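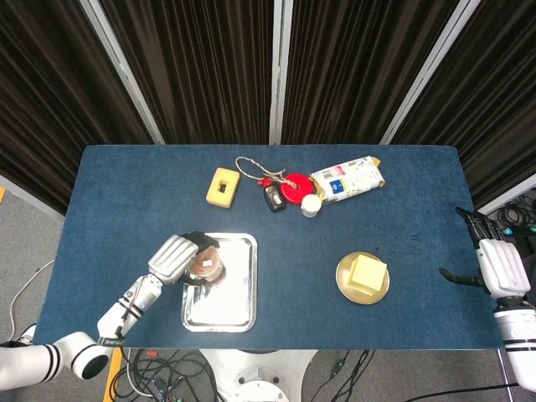 My aunt left me her bakery in Grundidau, which sounds lovely until you find out the bakery had been closed for seven years and the oven had a name. Ovel. It was painted on the door in red letters, and everyone on the street talked about it like a difficult cousin.

"Is Ovel up yet?" the man from the hardware store asked me on my first Saturday. I told him I'd been at it since four and all I had was smoke. He nodded and went off to tell the others.

I'd found her recipe for skurker, these hard little rye cookies she used to mail us in coffee cans (my brother and I threw them at each other mostly). The card said 245 degrees and didn't say which kind. So I guessed, and the first tray came out like roof tiles.

The second tray was worse! By then there were people at the window, and a lady in a green coat came right in, took a burned one, and dunked it in her own thermos — she'd brought a thermos — and stood there chewing for the longest time.

"Too much salt," she said. "Your aunt did that too."

Then she put a coin on the counter and asked for 10 more.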